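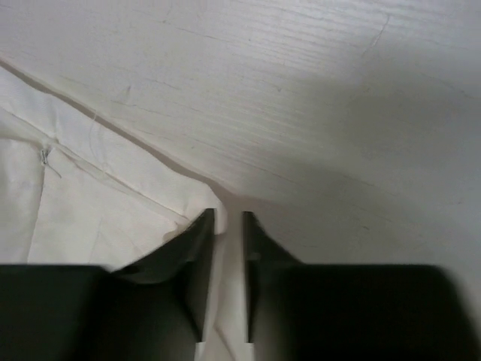
Can a machine do your chores yet? Questions we get

Last updated 12 July 2026

Every time a new robot video goes around, our inbox fills up with the same questions. I answer most of them, and my answers tend to disappoint people. They are collected on this page so I can send a link.
— Niloufar Mirzaei, Karnbridge Home & Workroom Review

So, can a robot fold my laundry?

A few can fold some of it, slowly, on a clear table, when the pieces are the kind they were trained on. If your question is whether you can tip a full basket in front of a machine and go out for the afternoon, no. I have not seen one I would trust with that, and I have asked to see it plenty of times.

Why is cloth so hard? It's just cloth.

A mug is the same shape on Tuesday's shelf as in the sink. A pillowcase isn't. Pick it up by one corner and the other three go wherever they like. The machine has to find an edge or a corner, get hold of one layer when it wants one layer, and then work out what it's holding. Pale fabric on a pale table makes the finding part worse. So do seams and folded hems, which can look a lot like an edge to a camera. Loose threads don't help either. You do all this with your fingertips while listening to the radio.

But I saw a video where it folded a whole stack.

So did I. Ask four things about it. Was it sped up? Was a person steering? How many tries were thrown away? Who put the next piece on the table? Companies will often answer the first one in small type and leave the others alone.

What is the camera on the gripper for?

It gives the machine a close look at whatever is between its fingers. Useful for a corner, less so for the rest of the garment, so many setups have another camera looking on from farther back. The close view also has the gripper itself in the way, along with its shadow.

What about the Rodaver?

We get more mail about the Rodaver than anything else. Rhys Fairweather spent an afternoon with one for us in April. He handed it napkins from our own drawer, washed and not ironed. It managed 5 out of 6, and the sixth it folded into a sort of parcel. Not bad. Then he gave it a fitted sheet and the demonstration came to an end fairly soon after. We have asked for a second visit and haven't heard back.

Is it faster than a person?

Not in any test we have watched. Defenders say speed doesn't matter if you are asleep while it works. Fair enough, but then it has to run without anyone in the room, and at every demonstration we've been to there was somebody standing by the table.

I run a small sewing shop. Should I be looking at this?

Looking, sure. Femi Tamuno manages the finishing room at Pratine and gets pitched regularly. Her rule is that the seller has to run her goods, in her room, for a full shift, with her people timing it. Two have agreed so far. Neither is installed. Machines that do one step on one product have been in shops like hers for years, and they earn their keep. A general pair of hands that can go from hemming to bagging is another matter.

What does it cost?

The one written quote a reader has shared with us was $2788 for a single arm, plus $900 for the gripper and mounting. No table, no computer, no setup, and no promise that it would fold anything. Treat any price that says "from" with suspicion.

Are there chores they do well?

Vacuuming a floor that's already picked up. Mowing a plain lawn. Washing dishes, if you count the dishwasher, and I do — it is still the best household robot anyone has sold me.

Isn't it improving fast?

Yes, and I don't want to pretend otherwise. Siamak Khosravi, who writes our workroom column, came home from a trade show in Bragança much more hopeful than I am. He says the hands now recover from a bad grab where they used to freeze. He may be right. I would still like to see it done with a load of mixed towels, baby clothes and one duvet cover with a sock inside.

When will you change your answer?

When a machine does a week of one ordinary family's wash, in their house, with no one from the company present, and the family asks to keep it. If you are selling one and think it can, write to us. We'll supply the family.

My question isn't on this page.

Use the contact form and put "chores" in the subject line. Please don't send videos without saying where they came from.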